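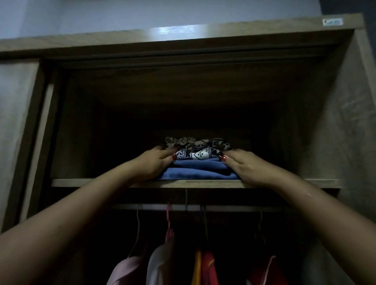
Budgeting for a folding and put-away unit in a supported housing scheme

Posted by Fedham Residents' Services

Our organisation manages supported accommodation with 30 flats on one site. Staff currently collect, wash, fold and return residents' clothing, and the last part of the work, placing folded items on wardrobe shelves and hanging the remainder, takes up a considerable share of the morning shift.

We have been asked to prepare an outline budget for a mobile two-armed machine that would carry out the folding and put-away stages. The budget must be submitted in November. We have received one written proposal, from Garkuder, which offers either outright purchase or a lease over 3 years. The proposal covers the machine, its charging station and initial training. It does not mention the wardrobes.

We should be grateful for guidance on the following points. Which costs are commonly left out of a first budget of this kind? Is a lease preferable for an organisation with no technical staff? Should we expect to replace or alter the existing furniture, which is of the ordinary sort with sliding doors, a single shelf and a hanging rail beneath it?

Posted by Illés

I was responsible for purchasing at a residential college which considered similar equipment and eventually leased one machine. My comments are based on that experience and should be checked against your own circumstances.

The cost most often omitted is staff time during the first months. Our supplier's figures assumed that the machine would work alone from the date of delivery. In practice a member of staff remained with it for the whole of the first term, and the saving in hours for that period was nil. I would recommend that you enter this as a separate line and do not allow it to be absorbed into training.

The second is the survey. Before any machine is ordered, each type of wardrobe should be measured: shelf height, shelf depth, the clear opening when the door is slid fully to one side, and the distance between shelf and rail. We surveyed only 2 rooms, and later found a third type of wardrobe on the top floor whose opening was too narrow for both arms to enter together. A person can set down a pile of folded clothes with a hand on each side of it and press it level without any thought. A machine needs space for its wrists as well as for the clothes, and this should be confirmed in writing for every type of wardrobe you have.

With regard to the lease, I would favour it, provided that servicing and the replacement of gripping surfaces are included. Please ask what happens at the end of the term. Our agreement required us to pay for collection.

I would not replace the furniture. It would be more economical to limit the machine to folded items and to leave the hanging rail to staff. Mixed hangers (thin wire, plastic, various colours and sizes) gave us continual difficulty. If you do wish to include hanging, allow for one uniform set. We ordered 200 and found that quantity insufficient, as residents quite reasonably preferred to keep their own.

Posted by Dunik

Lease. Also ask for a trial in an occupied flat, with the resident's agreement, and not in a show room. Soft and slippery fabrics should be part of it.

Posted by Fedham Residents' Services

Thank you for both replies. The survey has been added to the draft budget as a separate item, and we have written to Garkuder to ask for the minimum clear opening and for the collection terms at the end of the lease. We shall exclude hanging garments from the first year.

One matter remains open. Our insurer has asked whether the machine would enter flats when the resident is absent. If any member has dealt with this point, we should be glad to know whether it altered the premium.

Posted by Illés

In our case the premium was unchanged, but the insurer required that a member of staff open the door and remain on the same floor. You may wish to include that in your estimate of hours.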